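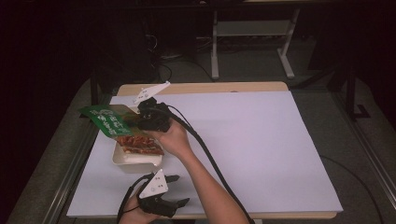
木桌上铺一大张纸,左手边是一盒配绿色封套的熟食

Thambiah 餐桌木蜡油 722 号(哑光本色)

首页 / 木器养护 / 餐桌与台面 / Thambiah 722

规格:小罐 70 毫升
价格:65 元
库存:有货
随罐附送:擦布一块、细砂纸一张、说明卡一张

先打个招呼。我开 Irkico 这家小店,卖的东西不多,基本上都是给木头家具用的,油、蜡、刷子、砂纸,再加几样修修补补的小零件。店里的页面都是我自己写的,所以会有点啰嗦,赶时间的朋友可以直接拉到后面看用量和步骤。

722 号是我店里卖得最久的一款油,也是我自己家饭桌上用的那一款。它是 Kerkow 作坊调的,Thambiah 是他们给餐桌系列起的名字,同系列还有深色的和带一点光泽的,我都试过,最后还是最喜欢这个哑光本色。擦上去颜色会稍微沉一点点,像木头沾了水之后的样子,但没那么深,干透以后又会回来一些。不亮,不滑腻,手摸上去还是木头。

为什么要给饭桌擦油

我家那张桌子是搬家的时候从旧货市场拖回来的,白蜡木的,当时桌面发灰,靠窗那一头被晒得起了细细的毛刺,中间还有一个很完整的锅底印子。我当时什么都不懂,先拿厨房清洁剂猛擦了一遍,擦完更灰了,摸着像旧纸箱。后来又听人说可以用橄榄油,我就真的倒了橄榄油上去!头两天是挺好看的,过了一阵子桌面开始发黏,夏天趴在上面写东西,胳膊一抬能听到声音,还有一股陈油味,怎么擦都有。那股味道我到现在都记得。

所以第一件事我要劝一劝:厨房里的食用油别往桌上倒。橄榄油、花生油、葵花籽油都一样,它们不会干,就一直那样油着,沾灰,时间长了还会哈喇。能在木头里干掉变硬的是干性油,亚麻籽油、桐油是常见的两种。722 用的底子就是亚麻籽油,加了一点巴西棕榈蜡和蜂蜡。油往木头里走,蜡留在表面,水滴上去会聚成珠子,你有时间去拿抹布。

它跟清漆的区别也常有人问。清漆是在桌面上盖一层硬壳,好处是省心,坏处是壳破了以后很难只补一块,一补就有印子,讲究一点的话得整张桌子打掉重来。木蜡油没有那层壳,哪里坏了磨哪里、擦哪里,边缘自己就融过去了。代价是你每隔一阵子要想起它来。我是觉得挺值的,反正擦一张桌子也就是听几集广播的工夫。当然,要是你家里实在没人愿意碰这些,那清漆更合适,我不硬推。

适合哪些木头

白蜡木、橡木、榉木、胡桃木、樱桃木、松木、橡胶木,只要是实木,表面没有漆膜,都能用。松木比较吃油,头一遍下去会觉得怎么这么快就没了,正常的,松木就是这样,记得多备一点。胡桃木擦上去最好看,纹路一下子就出来了,每次有客人发胡桃木的照片给我我都要羡慕一会儿。

贴皮的桌子也可以,前提是那层皮是真木皮,并且没有封漆。打磨的时候手要轻,木皮很薄,磨穿了没有办法救。三聚氰胺板、防火板、仿木纹的那种面就不用买了,油进不去,只会浮在上面,擦半天全擦到抹布上,白花钱。

分不清自己家桌子有没有漆怎么办?滴一滴水在不起眼的地方,比如桌腿内侧或者桌面背后,去倒杯茶再回来看。水滴还圆圆地站着,颜色也没变,多半有漆或者有蜡;水渗下去了,那一小块变深了,就可以擦油。还拿不准就拍照发给店里,最好白天靠窗拍,灯底下的颜色我看不准。

柚木和花梨这类本身油性就大的木头,722 能用,但干得慢,薄薄一层就够,擦完要多等些时候。紫光檀、黑檀那种特别密的我不太建议,吃不进去多少,你用干净的软布干擦就已经很亮了。

一罐能用多久

一小罐 70 毫升,头一次给干透了的旧桌面擦油,只够一张小书桌;平时补油的话就很省了,我家那张饭桌补一遍,罐子里看起来都没怎么下去。一次买大罐的客人我一般会劝退一下,因为木蜡油开封以后会慢慢结皮,大罐放到后面往往是一层硬皮底下剩一点稠的,扔了心疼,用又不敢用。小罐用完再买一罐新鲜的,对我来说运费麻烦点,对你的桌子好。

整张大餐桌翻新,或者连椅子一起弄的,可以在下单备注里写一下木头种类和桌面尺寸,我帮你估。估多了没拆封的退给我就行。

怎么擦

步骤写得细一点,因为说明卡太小了印不下,卡上只有最要紧的几句。

先把桌子清空擦干净。抹布拧到很干,擦一遍,有油点的地方用一点点中性洗洁精,再用清水布带过去,然后放着晾。一定要晾透!木头里还带着潮气就封油,后面容易发白。梅雨天我会干脆等到出太阳再动手,急也没有用。

地上和手边垫点东西,旧报纸、旧床单都行。木蜡油滴在瓷砖上好擦,滴在地毯上你就会想起我来骂我了。

打磨用附送的那张细砂纸,顺着木纹走,别打圈,也别横着来。横着磨的道子干的时候看不见,一上油全冒出来,又得从头磨。磨到手掌滑过去不挂就可以停了,没必要磨成镜子,磨得太光油反而吃不进去。磨下来的粉先用刷子扫,再用微潮的布带一遍,桌角和拼缝里最容易藏粉,藏着的粉遇到油会结成小疙瘩,很难看。

开罐之后用干净的小木棍搅一搅,蜡会沉底,尤其是冬天。搅的时候慢一点,从罐底往上翻,不要摇罐子,摇了全是泡。要是天太冷稠得搅不动,把罐子盖紧放在温水里坐一会儿,千万别放在炉子上或者微波炉里。

然后用擦布蘸一点点,比你以为的再少一点。从桌子一头往另一头擦,顺着木纹,擦成很薄的一层。新手最常见的毛病就是上太多,总觉得多一点更养,多出来的油进不去,就在表面慢慢变成一层黏糊糊的东西,一按一个指纹。擦完整面,去喝口水,回来换一块干净的布把浮在上面的全部擦掉,要用力擦,擦到手背蹭过去不觉得油。

等一个晚上。第二天摸一摸,不黏了,就用砂纸的背面或者旧 T 恤轻轻蹭一遍,再上第二遍,做法一样,更薄。大部分桌子两遍就够了,松木和特别干的旧木头可以来第三遍。

最后这件事最不舍得做:先别用。表面摸着干了,里面还没有。我一般是隔天开始放书放电脑,吃饭要再多忍几天,热汤锅和湿毛巾忍得更久一点。头一个礼拜里如果洒了水,马上吸干就没事,别让它在上面过夜。

实在没有别的地方吃饭的,这几天桌上铺张纸,吃完连纸一起收走,也挺方便。铺纸要等表面完全不黏了再铺,早了纸毛会粘上去。塑料桌布先不要用,油要透气才能干。

关于用过的布,请一定看完这一段

浸了亚麻籽油的布揉成一团会自己发热,堆在垃圾桶里是有可能烧起来的。听着像吓人的话,可它是真的,我每一罐都贴了一张红色的小纸条在盖子上,就是为了这件事。用完的布请摊平了晾在外面,晾到发硬再扔,或者直接泡在水里,泡透了装进袋子扎好。打磨时擦下来带油的粉也一样处理。不要塞进口袋,不要团在水槽底下。

安不安全

罐子里有少量溶剂,刚擦的时候有味道,像松树和旧画室混在一起,我个人挺喜欢,但家里有小孩、孕妇和鸟的,请开窗,人和鸟都换个房间待。味道第二天就轻很多,完全散掉要看天气。

Kerkow 的说明书写的是彻底干透以后可以日常接触食物,我自己的习惯是桌面可以放心用,砧板和木碗我不用它。砧板天天挨刀子泡水,我更愿意用单独的砧板油,店里也有,搜“砧板”就出来了。装菜还是装在盘子里,哪怕是买回来的熟食,连盒子放着也行,别直接摊在桌面上,酱汁颜色重,渗进去很烦的。

日常怎么照顾它

平时就是湿布拧干了擦,擦完干布再走一遍。洗洁精偶尔用一点点没关系,含酒精的消毒湿巾不要天天擦,会把蜡带走。去污粉、钢丝球、那种白色的魔术海绵都别上,魔术海绵其实就是很细的砂纸,擦几次那一块就比旁边浅了。

锅垫要用。木蜡油防水,可是没有任何一种油能挡得住刚离火的铸铁锅。杯垫嘛,看你心情,冰饮料放久了会留一圈浅印,过一阵子自己会淡,不淡就轻轻磨一下补点油。

什么时候该补油?还是滴水的办法。水珠不再圆了,慢慢摊开往下渗,就该补了。我家大约一年补两回,开春一回,入冬开暖气以前一回,靠窗那头会再多照顾一次。四月份天气不冷不热,窗户能一直开着,我觉得是最舒服的时候。补油不用从头打磨,擦干净、晾透、薄薄一层、擦掉浮油,就好了。

常见的小毛病

白色的圈,多半是热气或者水气闷在蜡层里。先别急,放两天看看。还在的话,用干布蘸一点油在圈上打转地揉,揉热了往往就淡了。

黑色的点或者黑印子,常见在橡木上,是铁和木头里的单宁碰到一起了,比如湿的铁锅或者易拉罐放过夜。这个要用草酸处理,有点麻烦,也要戴手套,不建议头一次就自己弄,拍照给我,我们先商量。

酱油、红油、咖喱。刚洒的马上吸,别来回抹,抹开了面积更大。已经吃进去的就顺木纹细磨,磨到浅得不介意为止,再补油。红油特别顽固,我家桌上还有一块淡淡的橘色,是某次吃火锅留下的,我已经跟它和解了。

圆珠笔印和刻痕,浅的磨掉,深的就留着。小孩写作业不垫本子压出来的坑,可以滴一点水,盖块湿布,用熨斗低温轻轻点一下,木纤维会鼓回来一些。熨完晾透再擦油。

发黏。前面说过了,上多了。用新布蘸一点点新油去揉发黏的地方,旧的那层会软掉,然后趁软全部擦走。听着奇怪,很管用。黏了很久已经硬成一块一块的,就只能砂纸伺候了。

搭配着用的东西

随罐送的擦布是 Plarex 的无绒布,剪好了一块,够擦一张桌子。想多备几块的可以另外买,一包里面是整张的,自己剪。我之前试过用旧毛巾,掉毛,桌上全是小绒毛,干了以后一根一根挑,挑到怀疑人生。旧的纯棉 T 恤倒是很好用,洗过很多遍的那种最好,家里有的话就不用花钱买布了。

砂纸附送的那张是收尾用的,桌面很糙的话要先用粗一号的起头,下单时跟我说一声,我塞一张进去,不另收钱。

刷子不需要。有人喜欢用刷子上油,我觉得刷子容易上厚,洗起来又费劲,除非是雕花的椅背和栏杆那种布伸不进去的地方。

手套建议戴,薄的丁腈手套就可以。油沾到手上不伤人,就是黏,洗起来要搓半天,指甲缝里会黄两天。

保存

盖子擦干净再盖,边沿有油干在上面,下次就打不开了。我的办法是盖之前垫一层保鲜膜。倒着放能让结皮慢一点,前提是盖得够紧,不然第二天柜子里会很精彩。放在阴凉的地方,不要放在灶台旁边,也不要放在小孩够得到的地方。表面结了薄皮的,把皮挑掉,底下还稀的可以接着用;闻着刺鼻、稠得拉丝的就别用了。

配送和退换

油类走陆运,比普通包裹慢一点,偏远地区请多给它几天。罐子外面我会套两层袋子再塞纸,冬天寄到时如果看着是浑的,放在室温里缓一缓就清了。

整箱的价格请单独问。发货时罐子加包材一起称,一箱最多装到 5 公斤,再重快递那边不太好搬,我会分开寄。

没拆封的随时可以退,运费你出。拆封了的我没法再卖,但如果是罐子漏了、到手就结皮了、颜色跟页面说的不一样,拍张照片给我,我补发新的,旧的也不用寄回来。

擦坏了也可以来找我。真的,别不好意思,我自己那张桌子用橄榄油都救回来了。发消息的时候麻烦写上是什么木头、之前用过什么、房间潮不潮,再配两张照片,一张远的一张近的,我晚上看店的时候会一条一条回。

同系列

Thambiah 深胡桃色,遮旧印子比较好,颜色下去就回不了头,请先在桌子背面试。
Thambiah 半光本色,比 722 亮一些,适合小柜子和相框。
砧板油,无溶剂,单独一页。
Plarex 无绒布,整包。
细砂纸和粗砂纸,单张卖。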